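4.3 책상 정리 과제: 물체별 실패 양상

이 절에서는 책상 위의 소품을 집어 옮기는 과제를 다룬다. 앞 절의 수건 개기나 나사 분류와 비교하면 책상 정리는 쉬운 일로 여겨지기 쉽다. 물체가 작고 가벼우며, 대부분 한 손으로 들 수 있고, 정해진 순서도 없다. 그러나 Pikura 정책의 결과를 물체별로 나누어 보면 쉬운 물체와 어려운 물체의 차이가 과제 간 차이보다 컸다.

평가에는 시연 1,476건으로 학습한 정책을 사용하였다. 시연은 모두 두 손가락 그리퍼로 수집하였으며, Kariuki 사무실과 Sarkoscombe 작업장의 자료를 섞었다. 작업장 자료에는 공구와 부품 상자가 많고, 화분이나 조화 같은 물체는 거의 없다. 두 장소의 자료를 따로 학습시킨 경우의 비교는 부록에 실었다.

그림 6은 손에 드는 그리퍼 쪽에서 본 책상이다. 벽돌 벽을 따라 물병, 작은 다육식물 화분, 조화 묶음, 소형 선풍기가 놓여 있고, 그보다 앞쪽에 납작한 노란색 물체가 있다. 사람에게는 이 정도의 배치를 치우는 일이 별다른 판단을 요구하지 않는다. 정책 입장에서는 물체마다 접근 방향과 쥐는 힘이 달라진다.

물병은 가장 안정적인 대상이었다. 옆면을 수평으로 잡으면 되고, 손가락 사이에서 조금 돌아가더라도 떨어지지 않는다. 다만 액체가 든 병은 들어 올린 직후 무게중심이 흔들려, 내려놓는 단계에서 기울어지는 경우가 있었다. 화분은 잡는 것 자체보다 접근 경로가 문제였다. 정책이 잎을 화분의 윗면으로 취급하여 위에서 내려오면 식물을 누르게 된다. 사람이 보기에 이것은 명백한 실패이지만, 화분이 목표 위치에 도착했는지만 따지는 기존 기준에서는 성공으로 집계된다. 본 연구에서는 이를 실패로 처리하였다.

조화 묶음은 누워 있을 때 특히 어려웠다. 꽃과 잎의 윤곽이 복잡하여 파지점이 시행마다 달라졌고, 한 송이만 잡혀 나머지가 끌려오는 경우도 많았다. 선풍기는 테두리를 잡으면 문제가 없으나 그릴 쪽으로 접근하면 손가락이 미끄러졌다. 얇고 납작한 물체는 책상면과의 틈이 없어, 가장자리까지 밀어낸 뒤 잡는 동작이 필요하다. 시연자들은 이 동작을 자연스럽게 수행하였으나 정책은 밀기와 잡기 사이에서 멈추는 일이 잦았다.

한 물체에서 멈춘 뒤의 회복도 따로 기록하였다. 사람은 한 번 놓치면 각도를 바꾸거나 다른 물체부터 치운다. 정책은 같은 위치에서 같은 동작을 되풀이하는 경향을 보였고, 7회까지 반복한 뒤에야 제한 시간에 걸려 종료된 시행도 있었다. Godfrey Koech가 작성한 Pesov 제어기를 덧붙이면 반복은 줄었으나, 이번에는 아직 잡을 수 있는 물체를 건너뛰는 오류가 늘었다.

이러한 결과로 보아 현재의 정책을 감독 없이 사무실 책상에 맡기기는 어렵다. 물병처럼 형태가 단순한 물체만 골라 치우는 용도라면 쓸 수 있겠지만, 나머지를 사람이 다시 정리해야 한다면 절약되는 시간은 크지 않다.
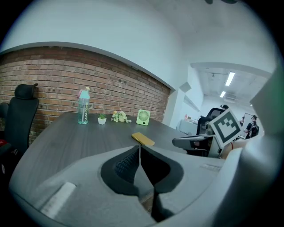 시연을 1,000건만 사용한 조건에서도 물병의 결과는 거의 그대로였고, 성능 저하는 조화와 납작한 물체에 집중되었다. 따라서 추가 수집은 전체 시연 수를 늘리기보다 이 두 종류에 배정하는 편이 타당하다. 밀기와 잡기를 별도의 단계로 표시한 시연의 효과는 다음 절에서 검토한다.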